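Forty Years of Other People's Zippers
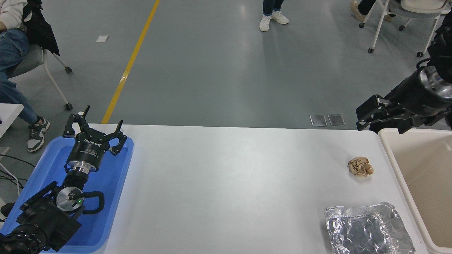
A blue tray at the left end of the long white table.

Nattawut Hemmin is late and then he's apologizing and then he's looking at my jacket. "Who did that cuff?" My aunt did that cuff. He nods, says nothing else about it. We sit down by the window of his repair shop in Lirneck, two stools, one cup of coffee between us because he already had his.

He's been mending clothes for forty years. Coats mostly, jeans, work pants, the occasional wedding dress the night before. Started at Wongsuwan, the big alterations place that used to be over the bakery, when he was a teenager and couldn't sew a straight line. "They put me on buttons. For three months, only buttons. I dreamed about buttons. My mother thought I was sick."

After buttons, hems. After hems, zippers, and that's where he stayed.

Why zippers? He shrugs. "People throw away a good coat for a bad zipper. Two hundred dollar coat. The cloth is fine, the lining is fine, and the slider is worn out, this little piece of metal. I can change a slider in the time it takes you to find parking." He has a drawer of them, sorted by size, and then another drawer for the ones that don't match any size he knows. He won't let me open the second drawer. "You'll mix them."

I ask what most people get wrong. He has a list ready.

Candle wax on a sticky zipper, he says, is ok but go easy. Soap works too. Pulling harder never works. And don't squeeze the slider with pliers unless you know how far to squeeze, becuase it cracks and then you've got two problems. "Little squeeze. Try it. Little squeeze again. People want to do it in one go."

Washing with the zipper open is another one. Close it first. He says this three separate times during our talk, once while a customer is paying.

The customer, by the way: a man with ski pants, both knees gone. Nattawut turns them inside out, rubs the cloth between two fingers, turns them back. Quotes him a price. The man says that's more than he expected. "Then wear them with the holes," Nattawut says, cheerfully, and the man laughs and leaves the pants. Does that happen a lot? "Every day. The price of a patch is the price of my hour. The pants don't come into it."

We talk about denim. He has opinions. He'd rather darn than patch, on the inside of the thigh anyway, where everybody's jeans go first. A patch there rubs. He darns back and forth with a thin thread, a shade lighter than the jeans, never darker. "Dark thread looks like a beard." He'll do a visible patch if you ask for one, and younger customers ask a lot, red thread, little crosses, all of it. He doesn't mind. He likes it, in fact, more than he expected to.

"When I was young a mend was something you hid. You went to school and hoped. Now a girl comes in and says make it orange. Fine! I have orange."

Wongsuwan closed when the owner retired, and he took one of their machines with him, an old straight-stitch thing, heavy as a stove. Still runs. He oils it himself. He has a newer one for stretch fabrics and calls it "the plastic one," which isn't fair, he admits, it's a good machine. He just doesn't talk to it.

He talks to the other one?

"A little."

The shop opens at 8 and closes when he's hungry. Winter's the rush, first cold week especially, when everyone takes their coat out of the closet and finds out what they put away broken. He's been telling people to bring coats in July for years. Has anybody? "One lady. Every July. She gets the best work of the year, I have all day for her."

On new clothes he gets a bit gloomy. Thinner cloth, seams with nothing left inside them to let out. He showed me a shirt where the side seam had hardly any allowance at all. You can't make that bigger, there's nothing there. "An old suit, you open it up and there's an extra inch waiting for you. Somebody thought you might get fat. That's kindness." He says some of the cheap stuff he sends home again, tells people straight that the repair will outlast the shirt. Some of them want it anyway. It was their brother's shirt, or they wore it someplace. He does those too and doesn't argue.

I ask about teaching. He runs a small evening class, hand sewing only, no machines, and the first lesson is threading a needle and the second lesson is knots. People get impatient. Buttons come third. I point out that's kinder than what Wongsuwan did to him and he thinks about this for a while.

"They were right though," he says. "My buttons don't come off."

What would he tell someone who's never mended anything? Buy decent thread, he says, not the kit from the hotel. Good light. Sit down properly, at a table, not on the bed. Cut the thread shorter than you want to, as long as your arm and no longer, or it tangles and you'll quit. Start with a sock. If the sock goes wrong it's a sock.

Phone rings, it's the ski pants man, wants to know if they can be done sooner. They can't.

On my way out he stops me at the door and takes hold of the cuff again, turns it over. My aunt's stitches. "She used a double thread," he says. "Tell her single is enough."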